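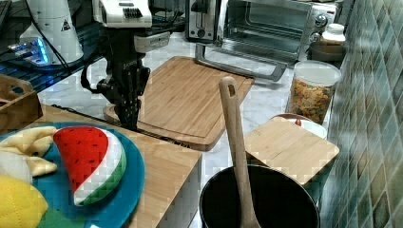
Attachment 1 - counter at the kitchen test bay, gripper over the near left corner of the large board, oven door open.

Ticket: Arm stops short on "clear the board" task
Site: Skirkutitz, kitchen bay
Opened by: Theano Karamanlidis
Software: Zundura planner, stock settings
Priority: normal
Status: open, workaround in place

Problem
The arm is asked to pick up the large bamboo cutting board and put it away. It moves to the near left corner, lowers the fingers and stops. After 300 seconds the planner times out and the job is marked failed. There is no error from the gripper itself.

Steps to reproduce
Lay the board flat on the marble with its far edge tucked under the front of the toaster oven. Open the oven door. Run the task from the Furkadora panel. It failed on 6 attempts out of 6.

What I have tried
09:40 - Restarted the planner. No change.
10:05 - Recalibrated the wrist. Passed, no change to the fault.
10:30 - Took the plate of plush food off the wooden box in case the planner was avoiding it. It still stopped at the same corner, so I put the plate back.
11:15 - Pulled the board forward by hand until it was clear of the oven, door still open. Task completed.
11:25 - Pushed the board back under the oven and shut the door. Failed again.

So the door is not the cause. The planner wants to lift straight up from the corner and can't, as the far edge is under the oven. It has no move for sliding a thing out first. A person would drag the board towards them without thinking about it.

Log extract
plan: lift_vertical, rejected, contact with appliance
plan: lift_tilt, rejected, contact with appliance
plan: none left, waiting
Event 2,356 is the timeout.

Reply from Rizvi support
Thank you for the log. This is a known limit. The planner has 3 ways to start a pick and none of them includes a pull along the surface. A drag move is being tested and should be in the August release. Please keep the board clear of appliances until then. Can you confirm whether the wooden spoon in the pot has caused any stops?

Reply from Theano
No stops from the spoon. The arm goes over it, though it takes the long way round and adds nearly a minute to each job.

I will use the workaround, but please note what it means for us. The point of the trial is to find out if the arm can tidy a counter that someone has been cooking on. Boards get shoved under things. If I have to set the board out neatly beforehand, I have done half the chore myself and could have put it away in the same time. Wiping down and picking up soft items have both been fine, so I would call it useful for those jobs and not ready for this one.

Please leave the ticket open. I will run the same layout again on the August release, door open and door shut, and add the logs to this thread.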